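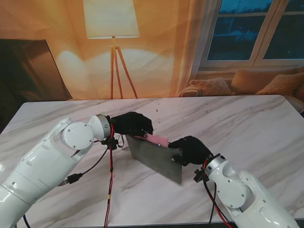 Re: [surfaces] Sponge or cloth on flat gray plate

February 25, 2020

Replying to the list, as two people wrote to me separately with the same question.

Nuanchan Suksawat wrote:
> We are revising the cleaning sheet for the Usbridge kitchen and
> cannot agree on the flat metal plates. The old sheet says sponge,
> then cloth. The Flondel sheet says cloth only. Does the sponge
> step do anything on a brushed finish, or can we drop it? Also,
> does it matter which way one wipes? The plates go back on a
> marble-look top and we get marks on that as well.

Keep the sponge step. A cloth alone moves grease along the grain of a brushed finish and leaves most of it there. The sponge carries the detergent and does the lifting; the cloth removes what is left in suspension. We compared both methods at Sombatkul over 174 plates, and the cloth-only plates came back for a second cleaning far more often. The full log has 3,827 lines and I can send it to anyone who wants it.

Procedure as we run it:

1. Hold the plate by opposite edges, clear of the table. A plate wiped flat on the table drags grit under it, and I expect your marks on the top come from that.
2. Small soft sponge, damp, no scouring layer. Start at the upper edge and work down with the grain. Include the edge itself, where residue collects.
3. Turn the plate over and repeat.
4. Cloth, folded to a band several layers thick.
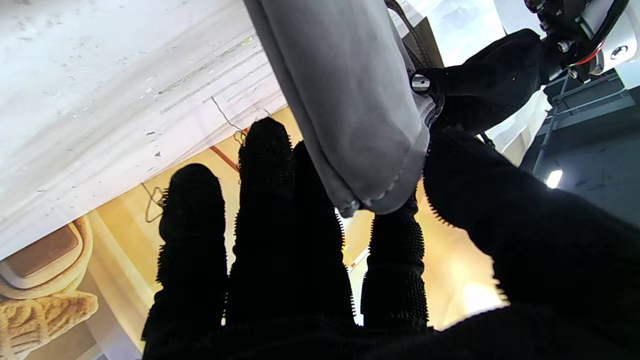 Keep the stitched hem on the outside of your grip, away from the plate. A hem holds grit longer than the weave does, and on a dull finish it will leave a fine line visible at a low angle. If the cloth has a tag, cut it off before first use. Refold to a clean face after each side. We retire cloths after 40 washes, at which point the edges have usually begun to fray.

Direction: with the grain, both steps. Circular wiping is acceptable on the table top but should be kept off the plate.

On detergent, we use Nisov at the ordinary dilution. Doubling it gave us streaks and no other difference.

The table top should be wiped last, after the plates are off it. I would add that as its own line on the Usbridge sheet. Ours had it in the notes until last April and it was skipped regularly.

2 comments
Share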